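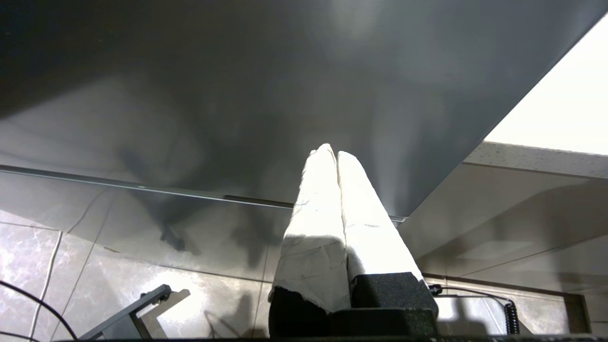 My third week of teaching by remote control, and my shoulders know it. Nurhan Türkmen lets me drive the arm in the mornings, and by June we want 740 good runs of washing dishes.
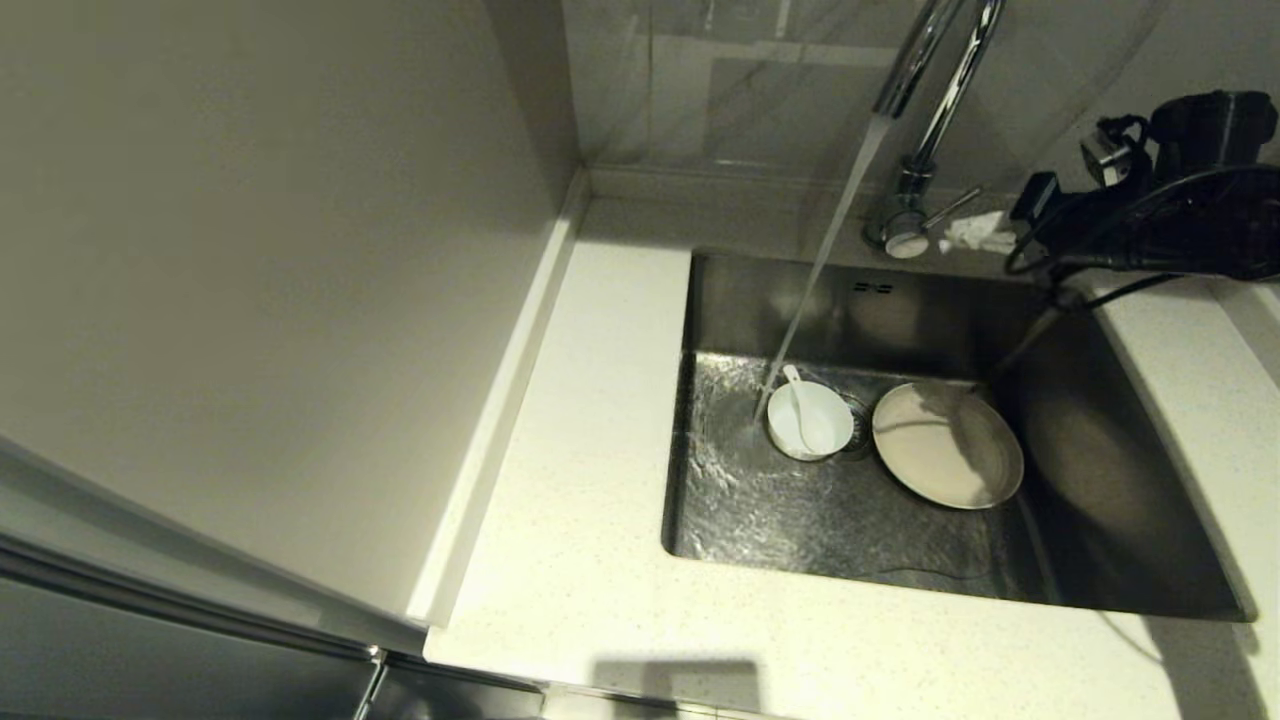
The bowl is easier for me than the plate. With the plate I still turn the wrist too early, so I stop, go back to the start position and repeat. Yesterday I kept only nine runs. Nurhan says slow hands make better lessons, and I try to believe her.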